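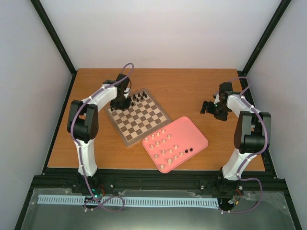
Tables & Boards / Room Checks

Chess table check, room 17, Solgate
Done by: Ming-te Lam
Date: 2nd June
Next one due: July

Same sheet as last time with my comments typed in after each line, so it's longer than the form wants it to be (sorry, I get going on these and can't stop). OK means OK, WATCH means look again in July, FIX means somebody please pick up a screwdriver before then.

1. Tabletop surface: splinters, raised grain, sticky patches
OK. I love this table! It's got that warm orange-brown grain and it still looks great after the winter we gave it. I ran my palm over the whole top and then along the near edge, where sleeves and forearms rub all day. One rough spot close to the left corner, which I sanded by hand and wiped down. If you feel it catch again, let me know and don't go at it with the coarse paper.

2. Tabletop: level and steady
WATCH. Put a rook on its side and it rolled a tiny bit toward the near edge before it settled. Could be the floor, could be the foot I already grumbled about in the last round. I turned the foot a little and it's better, but I'd like a second opinion from someone with a proper level.

3. Side and front rails: pinch points, loose bolts
OK. All snug. The black rail across the front is where people lean when they want a closer look, so I always give that one an extra tug. Nothing moved.

4. Cables around the front
WATCH. The purple ones need their slack kept up off the floor where people walk. I'd like us to check the loops at the start of every session and write it down, even if the answer is "same as yesterday."

5. Board: cracks, warping, lifting edges
OK. Pressed each corner down flat and no rocking. The light wooden border is the part I worry about, as corners like that love to split when a board gets stood on end in a closet. Please lay it down flat! There's a shelf for it now - Tse shelving, second bay - and it fits with room to spare.

6. Board: placement
OK, with a grumble. It doesn't have to be square to the table, and I've given up asking. Set it on the diagonal if that's how you like it. What I care about is that no corner hangs over an edge where a hip can catch it.

7. Pieces: chips, sharp edges, loose felt
FIX. Went through the dark ones first. 4 pawns have felt coming away on the bottom and one bishop has a nick near the top that's sharp enough to feel with a fingernail. Glue for the pawns, a bit of fine paper for the bishop. The light set was fine except for dust.

8. Pieces: storage when not in play
WATCH. Everything back in the bag at the end, please, and the bag goes in the drawer. I found a knight under the radiator when I was down there looking at the table foot, and a knight on a hard floor is a twisted ankle waiting for somebody in socks.

9. Trays and small containers
OK. Clean, no cracked rims. The rule is still that trays hold pieces and never drinks. A tray with a cup on it looks steady right up until someone bumps it.

10. Cleaning products
FIX. We're nearly out of the Novico wipes, and somebody left the lid open so the last few had dried to cardboard. I've asked for 2 packs. Until they come, use a damp cloth and then a dry one on the board, and no spray straight onto the squares, ever.

11. Lighting and walkways
OK. No shadows across the board from where I was standing, and I could walk all the way around without turning sideways. The Skiltent order is still in its boxes by the door, though, and I'd like that gone before the next check.

Overall: pass, with the felt and the wipes to sort out. Receipt for the glue and sandpaper came to $79 with the rest of the order, and it's in the folder.

Comments

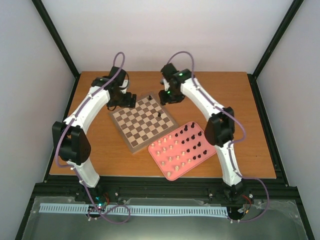
Ming-te Choi: On line 8, can we count pieces back into the bag when we pack up? I put the set away last time and I'm fairly sure I was a dark pawn short, but it was late and I let it go. Also I don't agree with you on line 6. A board set diagonally is harder to put back in the same spot, and if we're checking that the corners stay clear of the edge, we need to know where it's supposed to sit. Could we put down a couple of small tape marks?

Ming-te Lam: Yes to counting, I'll add a line for it in July. Tape I'm less happy about, it pulls at the finish. Would you settle for chalk? And if your missing pawn turns up, it goes in the glue pile with the others until I've looked at its felt.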